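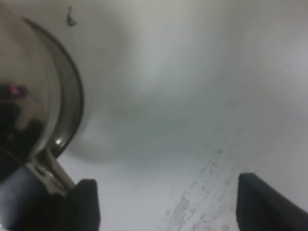

About Jedard

Jedard provides incident response, breach notification support and data recovery services to small and mid-sized organizations. The company operates from two offices, in Plurkmont and Rernach, and currently holds service agreements with 241 clients, most of them law practices, clinics and regional retailers.

What we do

Work is divided between two teams. The response team handles live incidents: isolating affected systems, preserving logs and disk images, and establishing which records were accessed. The notification team prepares the letters, regulator filings and call scripts that follow. Both teams work from one case file, so the list of affected people used for mailing is the same list produced by the forensic review.

Clients on a standing agreement reach an on-call analyst at any hour. Organizations without an agreement may also call, and are accepted as capacity allows.
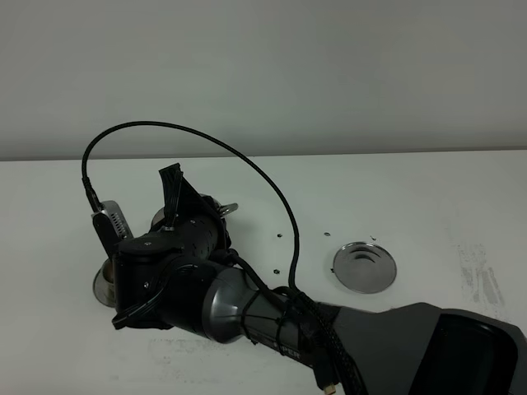

Robot arm and white work table.

Beddoe

Beddoe is our document review software. It searches copied files for names, account numbers, dates of birth and medical terms, then groups the results by individual. It recognizes 51 file formats, including scanned paper and older mail archives. Items that Beddoe cannot read are passed to a reviewer and logged separately. The software runs on hardware we own, and client data is not moved to outside hosting.

Record to date

Jedard has closed 544 cases. The largest single notification covered 2321 individuals across four states. Case material is held for the period set in the client contract and then erased, and a certificate of erasure is issued to the client.

Policy on ransom demands

We do not negotiate with or make payments to attackers for clients. Where a client chooses to do so through another firm, we continue technical work and keep the two activities in separate records.

Contact

New inquiries are handled by the Plurkmont office. Existing clients should use the number printed on their service agreement and have their client reference ready.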